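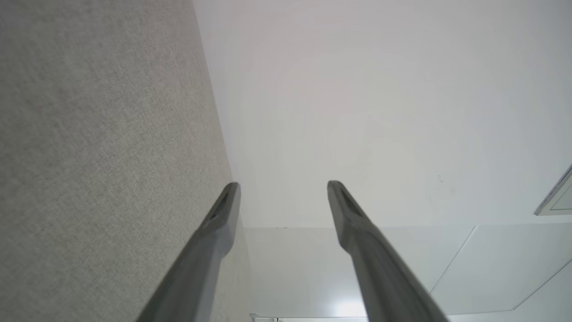

Hamham 布面刷
Plulby 小铺 > 清洁工具 > 刷子 > 干湿两用

售价:83 元(单支,含一只棉布袋)
毛料:马毛 / 猪鬃 / 混合,下单时选
有货,下午四点前付款当天寄出

先说好,我这个人写商品页会写得很长,急着买的可以直接拉到最下面看规格和运费,不用听我唠叨。愿意听的就倒杯水坐下来,这支刷子我用了好几年才下决心拿来卖,话攒了一肚子。

最早是因为一张沙发。灰色粗花呢面的,二手店淘的,搬回来那天我高兴得不行,坐了一个月就开始不对劲了:扶手那一块颜色发闷,手摸上去有点涩,靠背上全是头发和毛毛。我先拿吸尘器吸,吸完看着干净,拍一巴掌还是一团灰。又拿粘毛滚筒滚,滚到后来胶留在布上,灰粘得更牢(这个教训很贵,那块扶手到现在凑近了还看得出来)。后来去干洗店问价钱,老板娘看了我一眼说姑娘你这个沙发多少钱买的,我说了,她就笑,说那你还是自己刷吧。

于是开始买刷子。洗鞋的、洗锅的、刷大衣的、刷马的,真的,刷马的我也买了,而且刷马的那把是里面最好用的一把!它唯一的毛病是太大,而且绑在手上那根带子磨得我虎口疼。Hamham 差不多就是从那把马刷来的念头,把它缩小,换个能握的柄,毛再剪短一点。

找谁做是个问题。我自己不会做刷子,画图倒是画了一堆。中间拐了好几道弯,最后认识了 Berwyn Phillips,他家做木柄工具,锉刀柄凿子柄都做,看了我的图只回了一句:“柄太细,你手不累吗?”我说我手小。他说手小更要粗一点。他寄来的第一版样品我握上去就没话了,确实舒服,像握着一根不太粗的黄瓜(我找不到更体面的比喻,就这样吧)。

植毛是 Waraporn Kamolrat 那边做的。她的作坊原来主要做帽刷和衣刷,手工穿线,一孔一束,背后再盖一块薄木片封住。手工植的和机器打的区别,新的时候看不大出来,用上一年就很明显,机器打的那种一簇一簇往下掉,刷完沙发还得再捡一遍毛,烦死了。

尺寸和手感

刷头宽 76 毫米,全长 33 厘米。刷头边缘倒了圆角,往沙发缝里塞的时候不会刮到布。柄是榉木的,上过一层植物油,没有漆。刚拿到手会有一点点油味,放两天就散了。

柄的尾端打了一个孔,穿了棉绳,可以挂。请尽量挂着,毛朝下放久了会歪,歪了也能救,后面会讲。

有人问为什么不出一个更长的柄。出过,叫 Jendton,是给刷高处用的接杆,现在还在卖,在“配件”那一页。它拧在 Hamham 柄尾,只适合干刷,湿刷的话水会顺着杆子流进你袖子里,我试过,那天穿的还是毛衣。

三种毛,怎么选

马毛最软。绒面、丝绒、灯罩、细一点的呢料,还有那种布面的相框和书封,选它。它带灰的本事很好,轻轻扫过去灰就走了,但你别指望它对付已经干在上面的汤汁。

猪鬃硬很多。粗麻、帆布、厚花呢、布艺餐椅的坐垫、办公室那种包布的隔断和墙面,选它。头几次用会觉得有点扎手,用开了会顺。丝绒千万不要用猪鬃!会留印子,一道一道的,哭都来不及。

混合的是外圈马毛、里面猪鬃,我自己家里最常用的就是这支。外圈先把浮灰拢住,里面的硬毛再往织纹里走。缺点也有,它两样都会一点,两样都不到头,家里如果只有一种布,还是买单一毛料的那支比较痛快。

实在不知道自己家的布是什么,可以这样试:找个不显眼的地方,用指甲逆着刮一下,布面会倒向一边、颜色变深的,是有绒的,买马毛。刮过去没什么变化、只觉得指甲底下一格一格的,那就是平织,猪鬃或者混合都行。还是拿不准就拍个照发给我,注意别开美颜滤镜,有一回有位客人发来一张布,粉嘟嘟的,我说是丝绒吧,结果是牛仔布。

怎么用(干刷)

平常就干刷。先开窗,把靠垫拿下来,从上往下,顺着一个方向刷,不要来回蹭。手腕放松,刷子放平,走到头轻轻往外挑一下,那个“挑”就是把灰带出来的动作,不挑的话灰只是换了个地方待着。

刷几下就把刷子在阳台栏杆上磕一磕,或者拿另一把旧梳子梳一下毛根。我自己会在旁边放一条湿毛巾,刷子往上面蹭两下,灰就留在毛巾上,比磕栏杆安静(楼下晒被子的邻居也比较开心)。

刷完再吸尘。顺序别反,先吸后刷等于白吸,灰都还埋在布里呢。

接缝和包边的地方用刷头的角。纽扣坑那种小凹洞,竖起来转半圈。包布的墙面或者床头板,从顶上那一条开始,那里灰最厚,因为平时谁也不会去摸它,然后一道挨一道往下,刷的时候在地上铺张旧床单。

怎么用(湿刷)

湿刷只有在有污渍的时候才用,不要当成保养天天来。布上先看洗标,写着只可干洗的就别碰水。没有洗标的,找背面一小块先试,等它干透再看颜色。

皂的话我配的是 Parri 软皂,小铁盒装,一盒够用很久。不买它也完全可以,中性的羊毛洗液兑水打出泡沫就行。关键在于用泡沫,不用水。盆里搅出厚厚一层泡,刷子只沾上面的泡,打着小圈刷污渍,从外往里刷,刷完拿拧得很干的白毛巾按,按了再换一块干净的地方按。毛巾一定要白的,红毛巾我也试过,不要问结果。

然后就是等干。通风,别用吹风机热风对着吹,布会缩,也容易留下一圈水印。真留了水印也别慌,用拧干的湿毛巾把整块面(从这条缝到那条缝)都均匀地润一下,让它一起干,大部分时候圈就没了。

油渍先撒玉米淀粉,放一个晚上,第二天早上干刷掉,再决定要不要用泡沫。红酒先按,按到毛巾上没有颜色了再上泡。猫吐的那种,先拿卡片刮,其他照上面来。猫尿我没有好办法,试过的都不灵,有灵的请写信告诉我,真心的。

刷子本身怎么洗

干刷用脏了,就拿梳子梳,再用一点点泡沫洗毛尖。洗的时候毛朝下,别让水漫过木头。甩两下,毛朝下架空晾,架在两本不要的杂志上就很好。不要放暖气片上!榉木会裂,背面那块封片也会翘起来,这个我修过好几把,胶倒是能补,样子就不好看了。

毛歪了的话,拿蒸汽熏一小会儿,用手捋直,外面裹一圈纸,用棉绳松松绑住,过一晚上再拆。

柄干了会发白,擦一点核桃油或者亚麻籽油,擦完用旧T恤抹干净。沾过油的布请摊开晾,别揉成一团丢垃圾桶,亚麻籽油的布团会自己发热。

换季的时候收起来也可以,用附送的棉布袋装。别用塑料袋。放一小块雪松木进去,动物毛嘛,虫子也喜欢。

客人来信

征得同意以后摘几段,有改过错字。

Si-eun Noh:“我买的马毛,用来刷家里的一对灯罩,是外婆留下来的那种带褶的布灯罩,以前都不敢碰。刷完开灯,光变黄变暖了,我才知道以前那个灰蒙蒙的光是因为灰。扣一颗星,棉绳太短,我家的钩子大,挂不上去。”

(绳子的事我听进去了,新的一批已经加长。旧的想换,来信给个地址,我寄一根新的给你。)

Orathai Chuensuk:“猪鬃的那把。开小餐馆的,卡座是布面的,谁设计的布面卡座我真想找他谈谈。打烊以后刷一遍,看得出差别。柄沾了油手以后会滑,希望能出有纹路的版本。”

(纹路的版本 Berwyn 在琢磨,他不太愿意,说刻了纹会藏脏东西。我们还在吵。餐馆用的话可以先在柄上缠一圈棉布带,网球拍那种吸汗带也行,脏了就换。)

Rūta Siliņa:“收到的时候掉毛,我很生气,写信去骂,回信说先梳一梳再用几次看看。梳了,用了,不掉了。现在我有点不好意思。但你们应该写在商品页上。”

(写了写了,就在下面。)

经常有人来问的

新刷子掉毛是不是坏的?
头几次会掉一点浮毛,是剪毛的时候夹在里面的碎毛,拿梳子从根部梳一遍,再在旧毛巾上刷几下就差不多了。如果用了一阵子还是整束整束地掉,那是植毛没穿紧,寄回来我换新的,来回运费我出。

有味道怎么办?
猪鬃的会有一点动物味,遇到潮气更明显。通风的地方挂几天。急的话用泡沫洗一遍毛尖。我鼻子不算灵,我家狗很感兴趣,所以请挂高一点。

能刷衣服吗?
马毛的可以刷大衣,很好用。猪鬃的刷厚呢子和牛仔可以,羊绒不要。刷过沙发的那把就别再拿去刷大衣了吧,我个人心理上过不去。

能刷狗吗?
毛毛客人很多问这个……马毛的,干净的时候,狗愿意的话。短毛狗会喜欢。长毛打结的没有用,请买梳子。

地毯呢?
小块的、门口的可以用猪鬃。整间屋子的地毯不要,你会跪到怀疑人生,那种活用长柄硬刷子站着干比较合理。

汽车座椅?
布面的可以,混合款最合适,座椅和中控中间那条缝竖着刷能进去。皮的不用刷,软布擦擦就好。

对动物毛过敏怎么办?
那就别买我这支,真的。有一种植物纤维的刷子,龙舌兰做的,硬度跟猪鬃接近,别家有卖。我试着做过一版,毛尖太容易弯,没过自己这关,就没上架。

能不能刻字?
能,柄上可以烙名字,只烙拉丁字母和数字。汉字笔画多,烙出来一坨黑。烙字要多等几天,烙了就不能退了。

为什么比超市的贵那么多?
柄一家做,毛一家植,到我这里再一支一支梳过、看过、装袋,量又小,价格就在那儿了。超市的便宜刷子刷鞋底很好,我家也有,各干各的活。

哪些情况我会劝你别买

家里全是皮沙发的。
布面上有大片发霉的,那个刷了孢子会飞得满屋子都是,请找专门的人来处理,墙面返潮的也一样,先把潮气解决掉。
想着刷一次就跟新的一样的。布旧了就是旧了,磨亮的地方、晒褪的颜色,刷不回来。我那张灰沙发刷了这么多年,扶手那块还是那样,我现在在上面搭条毯子。
已经有一把好用的衣刷,而且家里只有一把椅子是布面的。那把衣刷够你用了。

跟它一起用的东西

Parri 软皂,原味和薰衣草味。原味其实也有一点点橄榄油的味道。薰衣草那款九月会换新盒子,里面的皂没变,旧盒子的先卖完再换,介意包装的请等一等。

Jendton 接杆,两节,铝的,拧紧的时候听到“咔”一声再用力。没有那一声就是没到底,刷到一半刷头会掉下来砸到你,别问。

小铜丝梳,专门梳刷子毛根的,缺货中。在找新的人做,上一家不做了。在它回来以前,旧的篦子、宠物梳、甚至叉子都可以代替(叉子我用的是烘焙店送的那种木叉,不伤毛)。

棉布袋单买也有,有客人买去装毛笔。

规格

品名:Hamham 布面刷
刷头宽:76 毫米
全长:33 厘米
柄:榉木,植物油处理,无漆
毛:马毛 / 猪鬃 / 混合(外圈马毛,内芯猪鬃)
植毛方式:手工穿线,木片封背
挂绳:棉,加长版
附:棉布袋 1 只,说明卡 1 张
木头的颜色和纹路每支都不一样,有的带小黑点,属正常,不接受挑色(挑毛料可以)。

寄送和退换

下午四点前付款的当天寄,过了四点就第二天。纸盒装,里面塞的是碎纸,没有塑料。碎纸里偶尔会夹到我画废的图纸,有客人拼出来过一把很难看的拖把,那个不会做的,放心。

买两支以上免运费,可以混着毛料买。偏远地区要补一点,下单页面会自动算。

没用过的可以退,用过的只要是做工问题都可以换。判断标准很简单,我看一眼照片就知道,做刷子这一行的毛病就那么几样:掉束、封片翘、柄裂。柄裂的分两种,自己裂的我换,放在暖气片上烤裂的我会写信念叨你几句,然后按成本价给你换一支柄。

盒子请留几天再扔,万一要退,有个东西装。

维修

毛磨短了可以重新植。寄回来之前先把它洗干净晾干。Waraporn 那边攒够一批才开工,要等,有时候等得挺久,急用的话建议先买支新的,旧的修好了留着做备用。柄如果还好就不换柄,用久了的柄颜色会深,摸起来滑滑的,我觉得比新的好看多了,换掉可惜。

重新植毛可以换毛料,原来是马毛的改成猪鬃也行,写张纸条放盒子里。字请写大一点。

说明卡上印错了一个地方,顺便在这里更正:卡上写“湿刷后毛朝上晾”,请改成毛朝下。朝上的话水会流进木头里。卡片印了很多,我正在一张一张拿笔改,如果你收到的那张上面有蓝色圆珠笔的箭头,那就是我画的。还没画箭头的麻烦自己画一下,谢谢!

有事写信到店铺信箱,页面最底下那个信封图标。我一般早上回信,下午在打包。照片可以直接附在信里,多发几张没关系,布的正面、背面、洗标都拍一下,省得我再问一轮。

相关商品
Parri 软皂(原味)
Parri 软皂(薰衣草)
Jendton 接杆
棉布袋
小铜丝梳(缺货)

返回刷子分类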